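**Review: Bruvia perforated work table, large size, after one budget year**

Jan 20, 2023

We bought this table in June for our small robot laboratory, and now I prepare the equipment plan for the next year, so it is a good moment to write what I think of it. I paid for it from our normal budget. The seller, Enriquez, did not give us any discount and did not ask for a review.

First, why a table like this at all. When I made the first budget, I put nearly all the money in the arm and left a very small line for "furniture". This was my mistake. An arm needs something heavy and flat under it, and it needs the work to stay in the same place from Monday until the end of the project. On our old office desk everything moved a little when the arm stopped fast. We lost many hours on teaching the same positions again.

The Bruvia is a metal table with a regular grid of holes over the whole top. You bolt things where you want them. The blue paint is good quality and has scratches only near the corner where we put our tools. The panels of the top meet in a seam. I was worried about this seam before buying, but I put a straight ruler over it and I could not feel a step. If your work is very fine, please check this yourself, because I have only one table to judge from.

Delivery was the weak part. They promised 3 weeks and it was longer, and the bolts came in a separate box two days after the table. The instructions are one sheet with small drawings. Two people can put it together, but one person can not, so plan for it.

We do not work directly on the metal. We fixed a maple board on top with black bolts, and we use simple colored blocks as test objects: cylinders, a star, a heart, a cube and so on. For trying a new program I recommend this very much. The blocks are cheap to replace, and a mistake with them costs nothing compared to a mistake with a customer part.

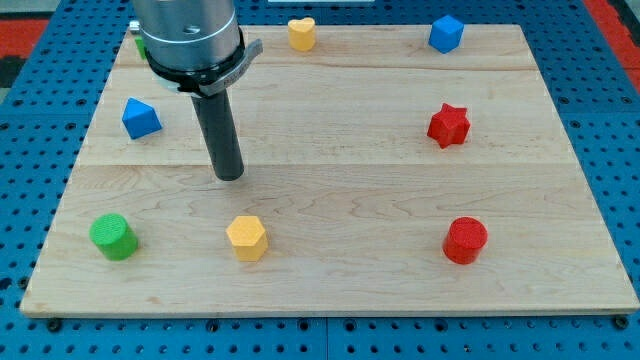 The board was not in my budget either. I asked Flosell for a ready one, and they make a plastic sheet which has the same hole pattern, but the price was too high for us. A local wood shop made ours for less. Ask the shop to drill the holes after you give them the real table measurements, not the ones from the catalog. Our first board did not fit, and we paid for the second one also.

I compared the Bruvia with the Prolel table before I ordered. The Prolel has drawers under the top and adjustable feet included. With Bruvia the feet are an extra, and the catalog hides this on page 40. The Prolel top has fewer holes, and for us this decided the question. If you always do one job with one fixed setup, I think the Prolel is enough and you will be happy with the drawers.

For people who are planning a budget now, these are the lines I forgot the first time:

- adjustable feet
- bolts in a second length, for anything thicker than a thin plate
- the board, and a spare board
- transport to the room, if you are not on the ground floor

Together they were not a small amount. I now put them under the robot and not under furniture, and the questions from the finance office stopped.

What I like: it does not move, the hole grid is useful every week, the paint is easy to clean.

What I do not like: late delivery, poor instructions, feet sold separately, and small screws fall through the holes to the floor. We put a tray under the table for this.

I give it 4 stars from 5. For the next year I have asked for 2 more of the same model, this time with the feet in the first order.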